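# Keeping a Shared Wooden Tabletop Clear and Clean

Project report, October. Ebony Tautahi, Farhad Ebrahimi, Vlasta Hoxha. Project advisor: Domnica Surdu.

The project deals with one wooden tabletop in Room 802 of the Flaltier building, the small items that collect on it, and the care of the surface under them.

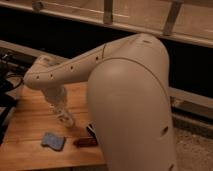
We started with two complaints from people who use the room. The first was that small things put down on the table at one end of the day were still there at the other. The second was that the wood was being wiped with whatever was near the sink. The two are connected. A table with items on it gets wiped around the items, and the surface ages unevenly.

## 1. Scope

We looked at the top surface only. The legs, the floor under the table and the shelves along the wall were left out. Paper was also left out, as Fumiko Aoki's group was already working on a filing system for the room and we did not want two sets of rules.

"Small item" in this report means anything that can be lifted with one hand and weighs less than 300 g. The limit was set with a kitchen scale. It is arbitrary, but it removed most arguments about what belonged in the study.

## 2. Surface

The boards run lengthwise, and so does the grain. This matters for wiping. A cloth moved across the grain tends to leave crumbs and dust in the joints between boards, where they stay until someone works them out with a brush. A cloth moved along the grain carries them to the end of the table.

The existing finish is a hard wax oil. We do not know who applied it or when. A drop test on a spare board with the same finish showed water still beading after 70 minutes, so we decided against stripping or sanding and limited the work to cleaning.

Two cleaners were compared on the spare board:

- Clevance, a mild liquid soap, diluted in warm water
- Gesteo, a ready-mixed spray for kitchens

Both removed dried tea and pencil. Gesteo left a slight tackiness, and fine dust stuck to it by the next morning. Clevance needed a second pass with plain water. We chose Clevance. The mix is one capful to 500 ml of water, made up fresh each time. We tried keeping a bottle of it ready, but the smell changed after several days and people stopped using it.

## 3. Clearing procedure

The procedure went through four drafts. The first asked people to sort items by type before putting them away. It was too slow, and items were left in half-sorted groups. The final version sorts by destination only:

1. Move everything to one end of the table.
2. Pick up the nearest item and decide on a destination: shelf, drawer, trash, or holding tray.
3. Take it there before picking up the next one.
4. Wipe the open part of the table along the grain, with a damp cloth and then a dry one.
5. Move any items still in use onto the wiped part and do the other end.

Step 3 was disputed. Farhad's view was that carrying several items at once saves walking. It does, but in our trials the second and third items were often put down at the wrong place. Step 3 was kept for drawers and shelves. Trash can be gathered and taken in one trip.

The holding tray is for things with no known owner. It is emptied at 4 p.m. on the last teaching day of the month. Our first tray was too deep and filled up with items that could not be seen from above. The replacement came from Đặng, the supply store two streets over, and has a low rim.

## 4. Handling notes

Small items should be lifted straight up and set down. Sliding drags grit over the finish, and on the spare board it produced fine scratches that were visible at a low angle to the light. The scratches could be felt with a fingernail only where they crossed the grain.

Round or rolling items were placed first in the early drafts, on the theory that they were most likely to fall. We dropped this rule. People forgot it, and a strip of felt at the table end solved the same problem.

Damp items go on a cloth. This is the rule most often ignored -- Vlasta found rings on the spare board within the first week -- and we have no good fix apart from keeping a cloth in sight.

## 5. Problems

The work was done in a room that other groups also use, so conditions were not controlled. We could not always tell whether an item had been left behind or was part of someone's work in progress. When in doubt we left it where it was, which probably makes the procedure look less effective than it is.

The spare board was stored near a window and the table was not. Any difference in how the two have dried or faded is not accounted for.

We also changed cloths partway through, from cotton to microfiber. The cleaner comparison in Section 2 was finished before the change and is not affected. The scratch test was done after it.

## 6. Remaining work

- Repeat the drop test on the tabletop itself, at a spot agreed with Domnica Surdu.
- Label the drawers. The current labels are masking tape and are coming off.
- Agree with Fumiko Aoki's group on where notebooks go, which neither set of rules covers.
- Order a second low tray if the first one keeps filling before the end of the month.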